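May, notebook, Joswood bench

Equipment plan for next half year. I write it here so we do not discuss the same thing again in the hallway.

What we have: one arm with two-finger gripper, and the toy kitchen. The kitchen is good enough for all door and handle tasks until autumn. I do not want to replace it, only to buy a second one of the same model, so that we can break one.

Quote from Zemance for a second gripper with mounting plate: 2,635, delivery 14 working days, shipping not included. Eynon offers only the finger set for 505. I asked both if the fingers can be ordered one by one. Zemance says no. Eynon did not answer yet.

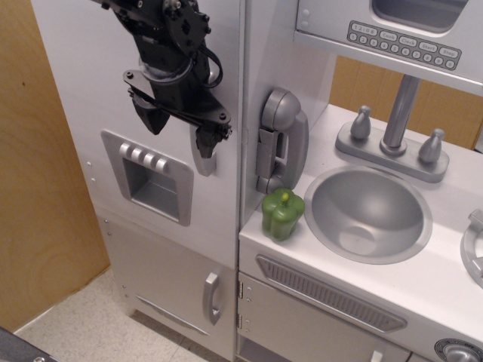

My opinion is to take the finger set first. The handles on the fridge are vertical and there is not much space behind them, so a narrow tip matters more to us than a stronger motor. If narrow tips on both sides do not help, we still have the money for the full gripper in the second half.

Small things, please add if I forgot:
- cable sleeve and clips, the loops at the wrist are too wide for work near the microwave
- spare screws for the wrist, same size as now
- plastic vegetables, one more set (84 together with the clips, from Anthorpe)
- clamps for the kitchen base, price unknown

Not in this budget: new camera, new table. I asked for them last time and the answer was clear.

Open question: does the warranty of the arm stay valid if we mount Eynon fingers? I must read the paper before I order. Also to check if the bolt holes of the plate fit their adapter. I will measure tomorrow at 9:30, before the first run.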